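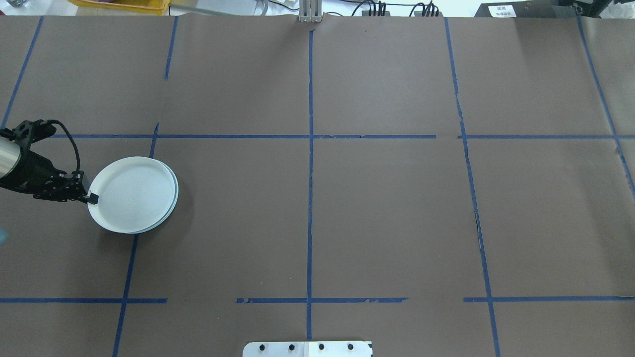

*Notebook, Jääskeläinen – 2020-09-12 – table layout, Stumholm workshop*

Finished covering the big table. Brown kraft paper over the whole top, more than one sheet, seams running front to back. It still wrinkles toward the back edge. I pulled it tight twice and then left it.

Grid is dark blue masking tape, put down by hand. The cells are not even and the lower line is in separate pieces with gaps between them. The middle piece is already tattered. I would redo that one before the Droltolen dishes come over, the rest can stay.

Plates: the two white ones, stacked, go in the left-middle cell. They sit slightly offset, so the lower rim shows on the right, and they overlap the left tape line. Either the cell gets wider or we accept the overlap. I'm for accepting it – the tape only has to tell us which cell a thing belongs to.

White on brown reads well. The ridges in the center are faint, so don't use them to line anything up. Go by the rim.

Paper stock: nearly 20 meters left on the roll. The tape is lower. The old Lusia layout from December used wider tape and it tore the paper when we lifted it, so please stick with the blue.

To do:

- replace the tattered tape piece
- close the small break in the upper line, a little right of center
- write cell names on the paper in pencil, no marker
- check that the 6 bowls fit in one cell when stacked

Bowls are still in the crate by the sink.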